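Contrôle sécurité poste bi-bras, essais préhenseurs
Site : Flustville, salle d'essais
Date : 04/09/2018
Objet : comparatif Dralano / Stępień sur prise d'emballages alimentaires, contrôleur Curkcombe
État : OK / À REPRENDRE / NON FAIT / SO

À lire avant de relancer. Commentaires tapés vite, je remets au propre si quelqu'un le demande.

ARRÊTS ET ÉNERGIE

Arrêt d'urgence, appui franc, bras gauche : OK
Arrêt d'urgence, appui franc, bras droit : OK
Arrêt depuis l'interface Curkcombe : À REPRENDRE
Commentaire : le bras s'arrête, le préhenseur finit son mouvement. Pareil avec les deux marques, donc côté contrôleur. Ticket à ouvrir chez Curkcombe. En attendant, arrêt physique uniquement.
Redémarrage après arrêt, pas de reprise automatique : OK
Maintien de la prise en cas de coupure : OK pour Dralano, À REPRENDRE pour Stępień
Commentaire : le Stępień relâche doucement. Sur une barquette on s'en fiche, sur un bocal moins. Demander s'il existe une option ressort.

TABLE ET ENVIRONNEMENT

Table stable, pieds au sol : OK
Tapis à plat, pas de coin relevé dans la zone de prise : OK
Lampe hors trajectoire : OK
Commentaire : au fond à gauche, elle y reste. Son cordon court sur la table, à fixer. Il reste du ruban jaune derrière.
Boîtier métallique au sol : À REPRENDRE
Commentaire : posé sous la table au milieu, câbles branchés, pile là où on met les pieds. Prévoir une tablette ou une équerre. Déjà noté en juin.
Extincteur présent : OK
Extincteur accessible : À REPRENDRE
Commentaire : par terre derrière la table. Il faut faire le tour. À accrocher côté porte.
Poubelle avec sac : OK
Poste opérateur hors portée des bras : À REPRENDRE
Commentaire : chaise trop près du bout de table. Marquage au sol à faire, quelque 300 mm de recul à gagner. Le bureau doit bouger aussi, sinon ça ne passe pas. 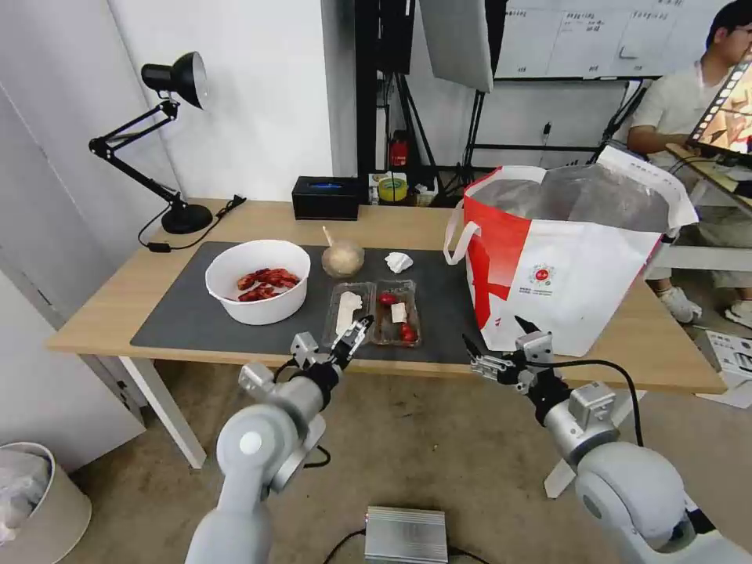
Poste en configuration barquettes, pince gauche ouverte devant la prise, pince droite près du bas du sac.

CÂBLES

Câble bras droit, longueur suffisante en bout de course : OK
Câble bras droit, boucle : À REPRENDRE
Commentaire : la boucle est trop généreuse, peut accrocher le bord de table ou l'anse du sac. Deux colliers souples, pas de serrage à fond. Refaire ensuite une course complète à vitesse réduite, la main sur l'arrêt.
Câble bras gauche : OK
Commentaire : un peu de frottement sur l'arête de la table, gaine pas marquée. À revoir au prochain passage.
Connecteurs verrouillés côté préhenseur : OK
Connecteurs verrouillés côté boîtier : OK, un des deux était juste enfoncé, revissé

PRÉHENSEURS, MÉCANIQUE

Vis de bride au couple : OK
Jeu dans les doigts : OK Dralano, OK Stępień
Embouts propres, non décollés : À REPRENDRE
Commentaire : un embout Stępień se décolle au coin après 584 cycles cumulés. Ca tient encore, mais risque de morceau dans la nourriture. Remplacé. L'ancien est dans le tiroir avec une étiquette, ne pas le jeter, c'est pour le fournisseur.
Point de pincement accessible moteur sous tension : À REPRENDRE
Commentaire : sur les deux modèles on peut passer un doigt à l'arrière des phalanges. Règle simple, on ne replace rien sur la table tant que le voyant n'est pas éteint. Affichette à imprimer.
Angles vifs : OK, un coup de lime sur la bride

RÉGLAGES D'EFFORT

Limite d'effort chargée avant essai : OK
Limite visible à l'écran : NON FAIT
Commentaire : il faut descendre dans 3 menus chez Curkcombe. Personne ne le fera en cours d'essai. À remonter sur la page principale.
Profil séparé par type d'emballage : OK
Commentaires par emballage :
Barquette plastique transparente. Les parois fléchissent vite. Dralano correct à effort bas, Stępien aussi mais il faut fermer lentement. Prendre par le petit côté si la place le permet.
Sachet transparent. Glisse avec Dralano, mieux avec Stępień. Jamais de prise par le haut si un bâtonnet dépasse.
Bol rond. Bord arrondi, prise à une seule main refusée pour l'instant. On le laisse en place.
Petit paquet avec étiquette. Prise basse, près du bord du tapis. Attention à la collision entre les deux préhenseurs, voir plus bas.
Mouchoir froissé. Les deux marques s'en sortent. À garder dans la série, bon test de détection.

ESPACE COMMUN AUX DEUX BRAS

Zone d'exclusion déclarée entre bras : OK
Zone d'exclusion testée : À REPRENDRE
Commentaire : testée bras nus seulement. Les doigts ouverts dépassent le volume déclaré. Agrandir le volume pour chaque modèle, ouverture maxi, puis refaire. Tant que c'est pas fait : un seul bras en mouvement quand les deux sont sur le même objet.
Vitesse réduite en zone commune : OK
Priorité d'un bras sur l'autre définie : OK, gauche prioritaire
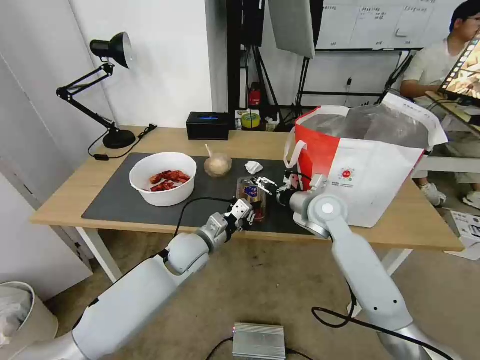
Petit paquet au bord du tapis, préhenseur droit juste au-dessus, doigts écartés.

SAC ET DÉPOSE

Sac debout, côté droit de la table : OK
Ouverture dégagée : À REPRENDRE
Commentaire : la doublure remonte et gonfle, elle finira dans les doigts. La rabattre sur l'extérieur avant chaque série. Vu aussi avec le sac à croix rouge, donc à mettre dans la consigne de préparation.
Anses rabattues côté opposé au bras : NON FAIT
Commentaire : à ajouter à la préparation. Une anse dressée, c'est un crochet.
Hauteur de dépose vérifiée : OK Dralano, NON FAIT Stępień (plus long, il faut refaire le point)

HYGIÈNE

Doigts nettoyés entre deux séries : OK
Produit de nettoyage compatible embouts : à confirmer pour Stępień, fiche demandée
Aliments d'essai non consommés ensuite : OK, rappel oral fait
Lingettes ou mouchoirs à portée : OK

BILAN

Essais à un bras : autorisés, les deux marques.
Essais à deux bras : autorisés en vitesse réduite, un seul bras en mouvement au-dessus du même objet.
Vitesse nominale : refusée jusqu'à reprise de l'arrêt logiciel et du volume d'exclusion.

Mon avis sur le comparatif, hors sécurité : Dralano plus rassurant sur coupure, Stępień plus fin sur les sachets. Pas assez de cycles pour trancher, et l'embout décollé me gène. Je ne commande rien avant la réponse fournisseur.

À faire en premier : colliers bras droit, extincteur, marquage au sol. Le reste au prochain contrôle.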